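Forum » Rund ums Wohnen » Tisch, Textilien, Geschirr

Thema: Dunkle Tischdecke auf dem Esstisch — Falten, Flecken, und bleibt sie überhaupt?

Quittenhexe
14 Okt 2025
Hallo zusammen,
ich lese hier schon eine ganze Weile mit und habe mich jetzt endlich angemeldet, weil ich mit meiner Tischdecke nicht mehr weiterkomme und mein Mann das Thema zu Hause nicht mehr hören mag (verständlich, ich rede seit Tagen davon). Wir haben jahrelang ohne Decke gegessen, nur mit Sets, und im Herbst wollte ich es endlich einmal gemütlicher haben. Also habe ich mir eine große dunkle Decke von Solheim gegönnt, Farbe Anthrazit, mit so einer matten, weichen Oberfläche, die sich beim Drüberstreichen ganz wunderbar anfühlt. Im Laden lag sie glatt wie ein Brett. Bei mir zu Hause liegt sie wie ein Bett, aus dem gerade jemand aufgestanden ist.

Ich habe sie aus der Packung genommen, aufgelegt, mit den Händen glattgestrichen, am nächsten Tag noch einmal, und die Falten sind immer noch da. Dazu kommt, dass man je nach Strichrichtung hellere und dunklere Stellen sieht, und ich weiß nie, ob das nun der Stoff ist oder ob schon wieder jemand mit dem Ärmel durchgewischt hat. Andererseits: Weißes Geschirr darauf finde ich einfach schön! Unser schlichtes weißes Service von Lunlow, das ich auf dem hellen Holz immer ein bisschen langweilig fand, sieht plötzlich nach etwas aus.

Meine Fragen also: Bügelt ihr so etwas? Und wenn ja, wie? Und würdet ihr so eine dunkle Decke im Alltag liegen lassen oder nur für Gäste auflegen?

Liebe Grüße und danke schon mal fürs Lesen, ist lang geworden.

Moosbank78
Hallo Quittenhexe und herzlich willkommen! Schön, dass du dich getraut hast.
Bitte nicht mit dem Bügeleisen direkt auf die Oberseite gehen, wenn der Stoff einen Flor hat. Ich habe mir damit vor Jahren eine bordeauxrote Decke verdorben, da glänzt bis heute ein Abdruck in Form der Bügelsohle mitten auf dem Tisch, und seitdem steht dort immer eine Vase. Von links bügeln, ein Frotteehandtuch drunter, niedrige Temperatur und kaum Druck. Oder, und das mache ich inzwischen am liebsten, am Abend ins Bad hängen, während jemand heiß duscht, und danach gleich auflegen. Die groben Knicke gehen damit raus, die feinen hängen sich mit der Zeit aus. Was steht denn auf dem Etikett?

kruemelkiste
Ich mache mich jetzt vielleicht unbeliebt, aber ich würde sie zurückgeben. Wir hatten zwei Winter lang eine fast schwarze Decke und ich habe in dieser Zeit mehr Fusseln gezupft als in meinem ganzen Leben davor. Brotkrümel, Katzenhaare, Mehlstaub, Salz, alles sieht man. Auf einer mittelgrauen oder gemusterten Decke kann man nach dem Frühstück einfach in Ruhe die Zeitung lesen, auf der dunklen sitzt man da und zupft. Schön ist das schon, das gebe ich gern zu, aber mit kleinen Kindern oder Tieren ist es eine Strafe.

Quittenhexe
Danke euch beiden! Auf dem Etikett steht Polyester mit etwas Baumwolle, 30 Grad, Bügeln auf der niedrigsten Stufe. Das mit dem Bad probiere ich heute Abend aus, das klingt wunderbar faul.
@kruemelkiste: Die Krümel sind tatsächlich ein Punkt. Katze haben wir keine, aber einen Mann, der sein Brötchen grundsätzlich über der Decke aufschneidet, obwohl ein Teller danebensteht. Ich habe jetzt mal ein Foto gemacht, damit ihr seht, was ich mit den Falten meine.

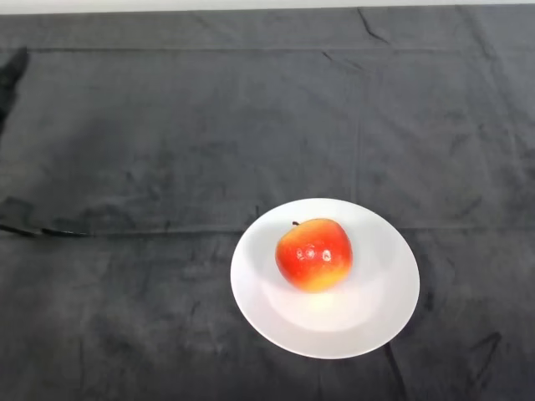 Anthrazit mit weißem Teller und Apfel, Falten wie beschrieben

Ganz glatt kriege ich sie mit den Händen wie gesagt nicht. Der Apfel ist übrigens von meiner Schwester aus dem Garten, die Sorte weiß sie selbst nicht, der Baum stand schon da, als sie das Haus gekauft hat. Wir haben einen ganzen Korb davon bekommen und kommen mit dem Essen kaum hinterher. Falls jemand ein gutes Rezept für Apfelmus ohne Zucker hat, gern per Nachricht, dann muss ich hier nicht das Thema sprengen.

Leinenliebe_32
Ach, ist das hübsch! Der rot-gelbe Apfel auf dem weißen Teller und darunter das Dunkle, da würde ich gar nichts mehr dazustellen. Ich bin ja eigentlich eine, die alles aus Leinen hat und bei Polyester die Nase rümpft, aber die Farbe gefällt mir richtig gut.
Und die Falten finde ich, ehrlich gesagt, halb so wild. Für mich gehört das bei Stoff dazu. Bei meinen Leinendecken bügle ich seit Jahren nur noch den Rand, der herunterhängt, den Rest streiche ich feucht glatt und lasse ihn auf dem Tisch trocknen. Meine Mutter hätte mich dafür enterbt, bei ihr wurde jede Decke gestärkt und auf einer Papprolle hinter dem Schrank aufbewahrt. Die Rolle kann ich übrigens sehr empfehlen, wenn du die Decke zwischendurch wegräumst! Teppichläden geben die oft umsonst ab, man muss nur fragen und sie dann irgendwie ins Auto bekommen.

Moosbank78
Danke fürs Foto, jetzt kann ich mir das besser vorstellen. Ich sehe da lauter Knitter und Kniffe, aber nichts, was mich schrecken würde. Die helleren und dunkleren Stellen würde ich erst einmal auf den Stoff und das Licht schieben. Mach doch den Test: mit der flachen Hand einmal in die eine und einmal in die andere Richtung streichen. Wandern die Stellen mit, ist es der Flor und du kannst dich entspannt zurücklehnen. Bleiben sie, dann ein feuchtes Tuch nehmen und vorsichtig abtupfen, nicht reiben.

TischleinDeckMich
Bei dem Thema kann ich nicht still bleiben, ich habe lange in einem Gasthof gearbeitet und in der Zeit vermutlich mehr Decken aufgelegt als manch anderer Socken gewaschen. Ich muss Leinenliebe ein wenig widersprechen: Im Alltag stören Falten vielleicht nicht, aber unter Gläsern mit dünnem Stiel stören sie sehr wohl. Ein Teller liegt auch auf einer Falte noch ruhig, ein Weinglas nicht unbedingt. Deshalb kommt bei mir immer ein Molton drunter. Das ist eine dicke, leicht aufgeraute Unterlage, auf der rutscht die Decke nicht mehr so herum, und ein großer Teil der Falten entsteht ja gerade durch das Herumrutschen, wenn einer aufsteht und sich auf den Tisch stützt. Ich habe meinen von Tiledus, zugeschnitten auf Tischmaß, 32 Euro hat er damals gekostet, und er liegt seit Ewigkeiten da. Nebenbei klappert das Geschirr weniger, das ist morgens, wenn alle noch verschlafen sind, eine echte Wohltat.
Zur Farbe: Ich mag dunkel unter weiß sehr. Nur Besteck mit Kratzern sieht darauf leider noch älter aus, als es ist.

kruemelkiste
Molton hatte ich auch, der hat die Krümel leider nicht verhindert :)
Aber gut, ich sehe ein, dass es auf dem Foto schön aussieht. Mein Einwand bleibt trotzdem. Da steht jetzt ein Teller mit einem Apfel. Stellt da mal Spaghetti mit Parmesan hin und fünf Leute drum herum! Danach reden wir weiter.

Leinenliebe_32
Na, Spaghetti mit Tomatensoße auf meiner naturweißen Leinendecke sind aber auch kein Spaß, liebe kruemelkiste. Da ist mir der Parmesan auf Anthrazit lieber, den schüttelt man vom Balkon (Nachbarn unten vorher fragen, ich spreche aus Erfahrung). Rotwein, Soße, Kaffee, das alles verzeiht eine dunkle Decke doch viel eher. Jede Farbe hat eben ihre Feinde.

kruemelkiste
Beim Rotwein hast du recht, das gebe ich zu. Bei Joghurt nicht.

Quittenhexe
Ihr seid herrlich, ich sitze hier und lache, und mein Mann fragt, was denn an Tischdecken so komisch sei.
Zwischenstand: Die Decke hing im Bad, beide haben wir nacheinander geduscht, und danach habe ich sie gleich aufgelegt. Die Knicke vom Zusammenlegen sind deutlich weicher geworden, ganz weg sind sie nicht. Den Streichtest habe ich auch gemacht, die Stellen wandern mit, also ist es der Flor. Da bin ich wirklich erleichtert, ich hatte schon die Kinder meiner Schwester in Verdacht und muss mich innerlich bei ihnen entschuldigen.
Eine Frage noch an TischleinDeckMich: Muss der Molton bis zur Tischkante gehen oder darf er auch kürzer sein? Unser Tisch lässt sich ausziehen und ich möchte ungern zwei verschiedene kaufen.

TischleinDeckMich
Kürzer geht, aber dann bitte ordentlich kürzer, eine Handbreit von der Kante weg. Wenn er nur ein Stückchen vor der Kante aufhört, sieht man unter der Decke eine Stufe, und gerade bei einem weichen Stoff wie deinem zeichnet sich das ab. Für den Auszugstisch nehme ich einen in der normalen Größe und lege für Feste hinten ein Stück dazu, Kante an Kante, nicht überlappend. Es gibt auch welche mit Gummizug, von Coseck zum Beispiel, die sitzen fester, dafür muss das Maß wirklich stimmen und beim Ausziehen hat man nichts davon.

Moosbank78
Noch ein kleiner Nachtrag zum Waschen, bevor das untergeht: dunkle Decken bitte allein oder mit anderen dunklen Sachen und auf keinen Fall mit Frottee zusammen. Ich habe einmal Handtücher dazugesteckt, damit die Trommel voll wird, und danach hatte ich an meiner Decke einen ganzen Abend zu tun. Und nicht in den Trockner, auch wenn das Etikett es erlaubt. Tropfnass aufhängen, möglichst ohne Klammern in der Mitte, dann spart man sich beim Bügeln die Hälfte.

Quittenhexe
Vielen Dank, das schreibe ich mir alles auf. Ich lasse sie jetzt bis zum Wochenende liegen und bestelle einen Molton in der normalen Größe. Zum Frühstück kommt für meinen Mann ein großes Brett auf den Tisch, das war sein eigener Vorschlag, ich habe nichts gesagt!

kruemelkiste
Das Brett möchte ich sehen. Und berichte bitte in zwei Wochen noch mal, ob du schon eine Fusselrolle gekauft hast.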